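Open Afternoon at Urholm: Sandwiches, Slowly

Got there late, missed the welcome speech. Coffee was gone too. Joar Eklund found me by the coat rack and walked me straight to the back, where Zimari had its sandwich table going, and we talked there for the better part of an hour.

Eklund runs the food handling side at Zimari. Came over from packaging, where he says he was bored. "Boxes are all the same. Lettuce is never the same," he told me. "You pick up one leaf, fine. You pick up the next one, it folds over on you and now you've got two."

So why a sandwich? He gets asked that a lot, apparently. Investors want car parts.

"Because everybody knows what one should look like," he said. "I don't have to explain a good result. My mother can tell me if it's bad. She does."
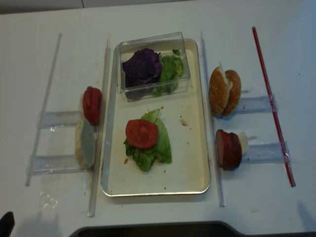
Most of the effort, he went on, went into where the food waits before it gets picked. The clear plastic racks took all winter. First version held everything flat and the tomato slices stuck to each other, so they stood them on edge. "That was a good week. We thought we were done." They were not done. The team has built 335 sandwiches on the current racks and Eklund keeps a notebook on the ones that went wrong, which he would not let me read.

What goes wrong, then?

"Bread. You'd think tomato, becuase it's slippery. But bread changes all day long. In the morning it's soft and you squeeze it too much. By 4 p.m. it's dry and it sheds." He held up finger and thumb, a tiny gap between them. "That's your margin. Soft bun, stale bun."

And the crumbs? Do they matter?

"To me, no. To the customer, a lot. Ask me again when we have a customer."

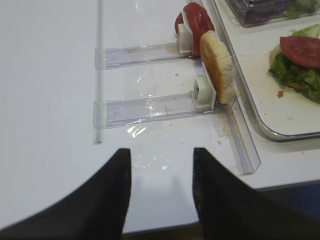
Mabli Griffiths had been listening from the other side of the table and wasn't having that. In her opinion the crumbs matter plenty, customer or not, and a kitchen inspector would want to know how those racks come apart for washing. She has asked for a version that goes in a dishwasher. Eklund said it's on the list. She said it was on the list in May.

He took it well enough. They've worked together before, at Probert, and have clearly had this argument a few times.

I asked about speed, since the man next to me kept checking his phone. Eklund winced. A full build runs 96 seconds when it goes right - he knows a person in a deli does it in a fraction of that. "I don't race the deli guy. The deli guy wins. What I want is 100 in a row with nobody touching anything. The best we've had is 40."

Forty is good?

"Forty is okay. Then a slice of sausage brought its friend along."

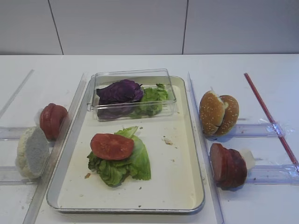

Lettuce and tomato on the tray, with a sesame bun and sausage waiting on the right.

The order of the build was settled by argument, he says. Lettuce under tomato, sausage after that. Yhon Cáceres, who did the gripper work, wanted the sausage earlier because it's flat and easy to stack on. Lost the vote. "He still brings it up at lunch," Eklund said. Cáceres, when I caught him near the door, confirmed this. He thinks they'll come around.

Is any of it going to end up in a real kitchen? Eklund was careful here. There's a trial being discussed with Trutitex, who run staff canteens, but nothing signed and he didn't want a date in print. A canteen line would have fewer choices than a deli, same three or four sandwiches every day. Suits him fine.

"People come here expecting a chef," he said. "It's putting one thing on top of another thing. That's hard! I've got a three year old at home who's working on the same problem."

Does he eat them? He does not. Had a sandwich from home in his bag, cheese and pickle, and he offered me half. I took it - see above, re: coffee.

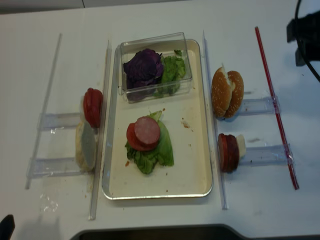 If You Want to Go

Urholm opens the back workshop again next month, afternoons only, doors at 2 p.m. Free but you have to put your name down at the front desk. Ask for Ifor Phillips. Parking is bad so take the bus if you can. Zimari's table is past the stairs on the left, and Eklund says he'll have the new bread holders on by then. Griffiths says we'll see.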